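Primberg landlords get a "furnished" label, but who checks it?

Marcelino Prado, 26/05/2024
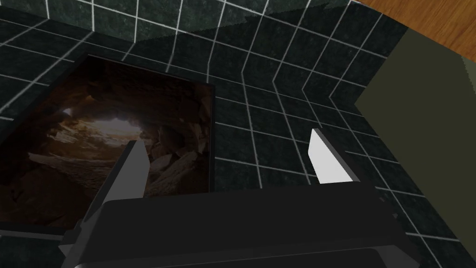

What the city is promising

Primberg will start listing furnished apartments under a new city label in July, and the housing office would like everyone to be pleased about it. A landlord who signs up gets a badge for the rental ad and a line on the city website. A renter gets, in the words of the press release, "confidence from day one."

Confidence in what is harder to say. The rules run to six pages, and most of that is about the badge: where it goes in an ad, how large it may be, what may be printed next to it. The part on what has to be in the apartment takes up half a page. It asks for a place to sleep, a place to eat, a place to sit and "reasonable decoration." There is no word on the age or state of any of it. A sagging mattress passes as long as it is a mattress.

The office says 1,301 apartments in the city are already rented out furnished and could carry the label by the end of the year. That number comes from the landlords' own tax forms, where "furnished" is a box to tick. I asked whether anyone had looked inside a sample of them. The answer was that the label "builds on existing trust."

Two inspectors, no keys

The plan pays for two inspectors. They will not visit before a badge is given out. They will visit if a renter complains in writing, and only after the landlord has had 50 days to reply. Anyone on a short lease could be packing boxes by then.

Landlords pay nothing in the first year. After that there will be a fee, which the council has not set. It has also not said whether the fee will go to more inspections or into the general budget. A spokesperson told me both were "on the table."

Storkska, the rental company that runs several of the newer blocks near the river, has already said it will join. It was also one of the firms asked to comment on the draft. Its comments are public, and they make good reading next to the final text. The draft had a line saying that broken furniture must be replaced within two weeks. Storkska called that "hard to plan for." The final text says "in a timely manner."

Renters on Russo Street are not impressed

A tenant group on Russo Street asked for three things last winter: a written list of what is in the apartment, a fixed date for repairs, and a cap on what can be kept from the deposit for normal wear. The list made it in, as something landlords are "encouraged" to provide. The other two did not.

The group's written reply to the city is short. It says members have lost deposit money over scratched tables and faded curtains that were scratched and faded when they moved in, and that a badge on an ad will not change this. The housing office says deposits are a matter for the courts. So they are, but few people will take a landlord to court over the price of a curtain.

A neighbor has tried it

Brakberg brought in a label much like this one and still has it. City staff there call it a success, and the measure they use is how many landlords signed up. I could find no figures on complaints, and none on whether rents for labeled apartments went up faster than the rest. When I asked for them, I was sent the sign-up numbers a second time.

Primberg says it will review its own plan after one year. The review will be done by the housing office, which wrote the rules and will hand out the badges. The council votes on the final text next month, and written comments are open until the day before the vote. The comment form is on the city website under "Business."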